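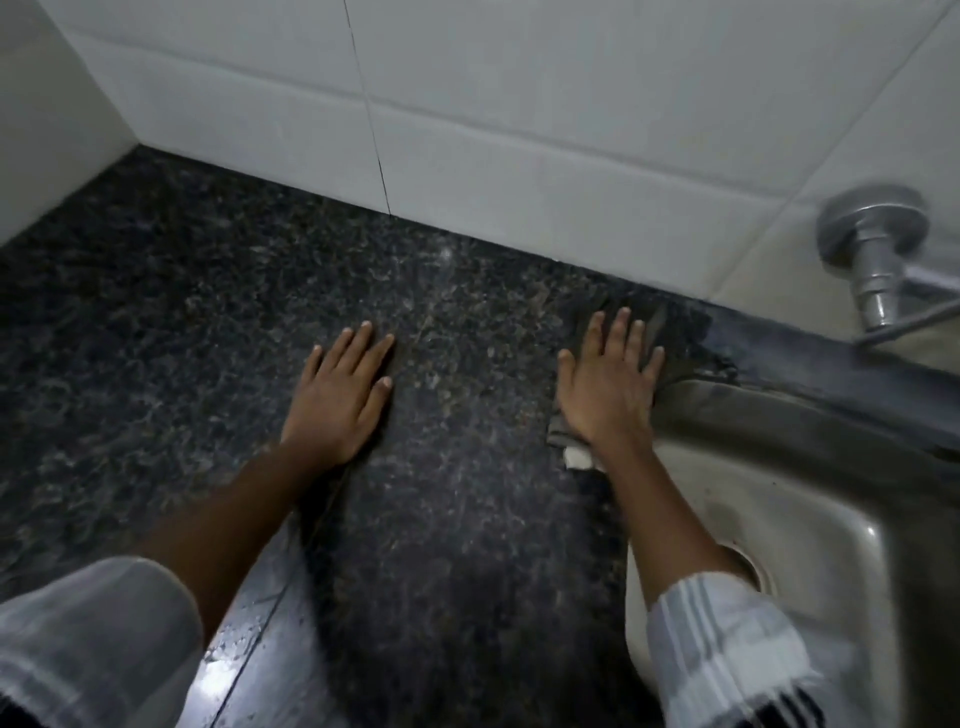 Wiping down a granite counter beside the sink.

Renters should get a written answer when they ask for a repair. My building in Grerham has 61 apartments and one phone number, and the number goes to voicemail after 4 p.m. I called in March over a slow drain. The man who called back was polite and said he would put me on the list. I have no idea what list.

Mimoza Kolev, two floors up, has called seven times over a window latch. She can't prove any of it.

Landlords say paperwork costs money. Some does. A text message with a date in it costs close to nothing, and the company already sends us one when rent is due. It could send another that says what was reported and when somebody is coming.

The city council in Gondal passed a rule like this for buildings with more than 26 units. Owners there complained for a few months and then bought the software. Ours could do the same. I would rather be told to wait three weeks than be told nothing, and I think most tenants would too.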